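About us

Wirnero started in February with two rooms above a print shop. We now have 7 people, a proper studio and a shelf of sample books that takes up most of one wall.

We sell patterned wallpaper and marble-effect surfaces for small rooms: box rooms, hobby rooms, the corner where the table goes. Most of our customers have one wall or one tabletop to do and don't want to buy for a whole house. We sell by the single roll and cut table coverings to length. There are 80 wallpapers in the range, and we keep some 2,000 rolls in stock.

Bold florals on blue sell best, usually with a pale green and white marble on the table.

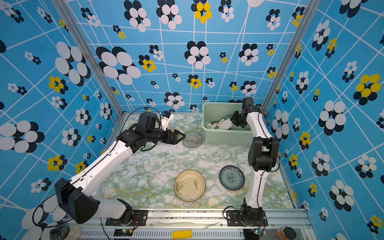 Damián Cortés wrote to us that he had papered three sides of his alcove in a big flower print and expected to tire of it by summer, but had since ordered the same paper for the landing. He also asked for a wipe-clean version. We are working on it.

Samples are free and go out by second-class post — allow a few days. Please check the batch number on each roll before you start pasting, as shades vary slightly between printings. Unopened rolls can come back to us within 80 days.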